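Gripper notes, Monday, second half of the day

Right, back on Gretel after lunch. The Jernoter jaws went on this morning and I spent far too long on the mounting bolts (they want the short ones from the Proma tin, not the ones in the bag -- please stop putting them back in the bag).

First impressions: I like them! The linkage closes much more evenly than the Dehghan pair, which always had one finger arriving before the other and shoving things sideways. Opening is a bit slower, but I can live with that.

Ran the same job on both sets, 34 picks each, fruit and veg only. Dehghan dropped or missed 18, which is worse than last time and I suspect the left pad is worn. Haven't finished tallying the Jernoter set, I got distracted by the force setting. At 946 in the config it squashed a tomato all over the table, so I wound it down and started again. Lemons fine after that. Courgette fine. Tomatoes still make me nervous.

Cucumbers are what I really wanted to see. With the old fingers they swung about like a pendulum whenever we gripped near one end, and the wrist camera lost sight of everything behind. 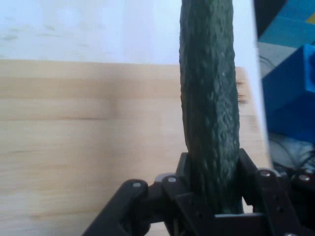 The flat plates do seem to suit long things, though I'd still like to try a thin rubber facing on one side and leave the other bare. Bumpy skin is kinder to us than smooth, so an aubergine ought to be the next test, if anyone is going past the shop.

Camera exposure needs another look too. Pale wall, dark fingers, and the auto setting can't make up its mind. I'll fix it by hand tomorrow.

Logs are under run 3158. Ignore the first few minutes, I had the old tool offset loaded and Gretel was politely gripping air.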